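Hasum hand-held gripper — demonstrations and open days

The Hasum is a hand-held gripper with two yellow fingers on a black body. You hold it and do the job yourself, and the sensors in the housing record how it was done. It suits clothes, bedding and other soft household goods.

Demonstrations are held in an ordinary furnished bedroom at our Bovley site. The usual task is sorting and folding clothes on and beside the bed.

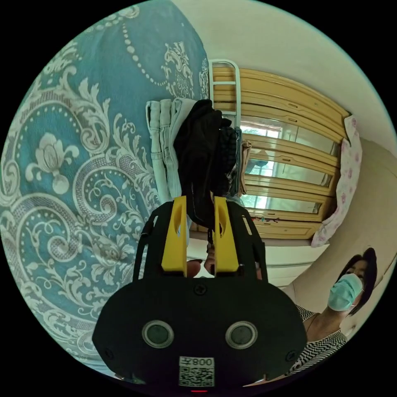
Sessions start at 10 a.m. and run for 51 minutes, with a maximum of 9 visitors. Everyone gets a turn with a gripper. Trousers are a good first try — shirts take more practice, and the colour of the fabric makes no difference to the grip. Please leave bags at the front counter.

The next open day is in March. Crenshaw will have spare fingers and mounting plates for sale at the door.

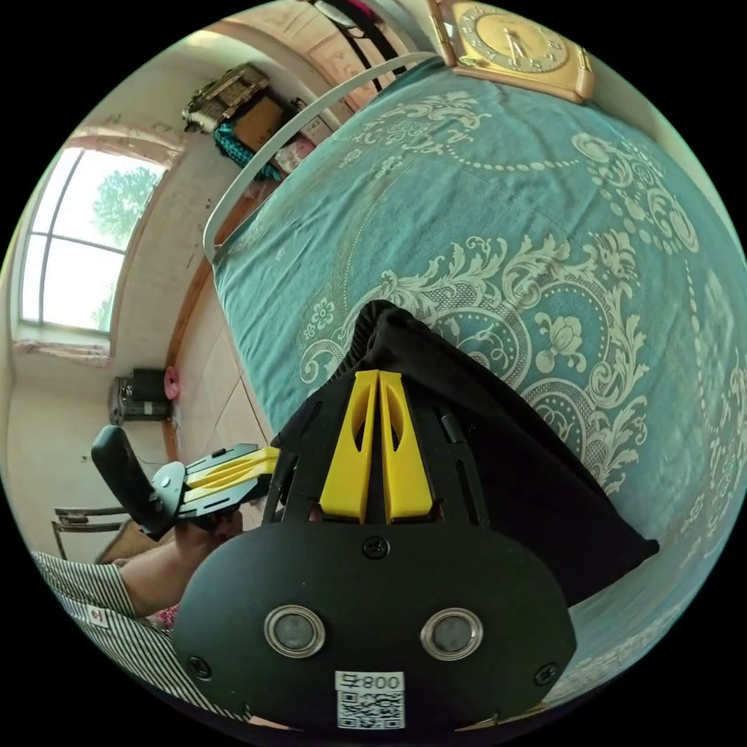 Grippers can be bought singly or as a pair. A pair lets two people work the same bed, and both recordings are saved under one session name in the Ralten software.

Single unit: $3,134
Replacement finger set: $126
Ralten software: included with each unit
Delivery: about two weeks within Australia

To book a visit, use the enquiry form and choose Bovley as the centre.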